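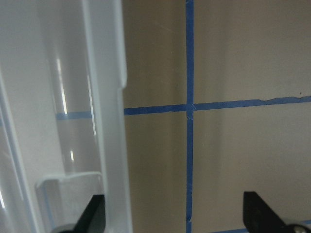 Progress report to the Segers fund, March

What a month at the Grollmont workshop! The wall layout is under way in blue painter's tape, and it's so much easier to argue over shelf positions when you can peel one off and try again. We have 4 bays planned, each 90 cm wide and 88 cm high, for the frosted plastic parts and clear tubes in the Isau collection.

Sorting is going really well too (1000 pieces logged!), and the beige walls stay as they are, so the paint money can go to labels. We'd love your okay on that change.

Still open: the Laltico shelving quote, and whether the long tubes should be stored upright. Next report in April.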